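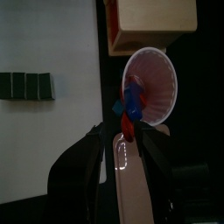

Figure 1. View from a wrist camera, with a white cup on its side between the gripper fingers and the wooden box.

3. Building the cell in a shared workshop

We had been warned by friends with proper laboratories that a two-armed cell takes up more space than one expects, and they were quite right. Our corner of the Hevville workshop is narrow, and the bench beside it belongs to the people who repair bicycles, so the first weeks of the project were spent moving things a few inches one way and then back again. The build, which we have called Ovier from the first sketch onward, had to fit inside a frame that two people could put together in an evening and take down if the space was needed.

The arms are mounted on opposite sides of the frame and reach in toward the middle of the table. We tried them side by side along the back at first - it looked tidy on paper - but the elbows met whenever both grippers went for the same object. Facing each other, they share a good patch of table and still leave room for a person to lean in at the front and rearrange things.

Dark fabric hangs around the working area. The workshop has tall windows, and in March the light crosses the floor quickly enough that a cup recorded at nine in the morning and the same cup recorded at noon hardly looked related. The fabric helped a great deal, though some light still gets in, and a pale streak of it can be seen on the curtain in Figure 2.

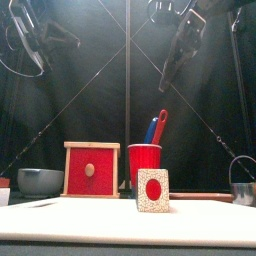
Figure 2. The two grippers, both empty, above the row of objects. The crossed cables are behind them.

The crossed cables deserve a word, as visitors always ask. Our frame is light, and when both arms stopped suddenly the whole thing swayed. Wumpini Annan suggested bracing it the way one braces a garden shed, and we fitted thin cables with turnbuckles, which we tighten by hand at the start of each day. The remaining sway is small enough that we stopped measuring it.

For objects we raided our own kitchens and toy boxes. The full set has 40 pieces, and we draw a handful for each layout. Cups with utensils standing in them were the hardest for us, both upright and tipped over, and we kept coming back to them. By the end of the period reported here we had recorded 517 trials, of which more than 100 involved a cup of one kind or another.

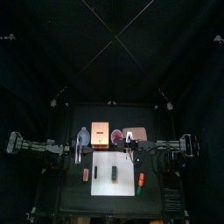 Ekow Darko

I looked after the table itself, so this last part of the section falls to me. The tabletop is black, and we lay a white sheet on its near half when we want a lighter ground under the smaller items. Dark green blocks are a good case for it, and so is the black marker. Other things can stay on the bare surface, like the pink block and the toy carrot here, and we vary which side of the sheet they go on from one layout to the next.

Larger objects usually go in a row at the back. Both arms can reach the middle of that row comfortably, but the far ends are easier for one arm than the other, and we note in the log which arm was meant to go first.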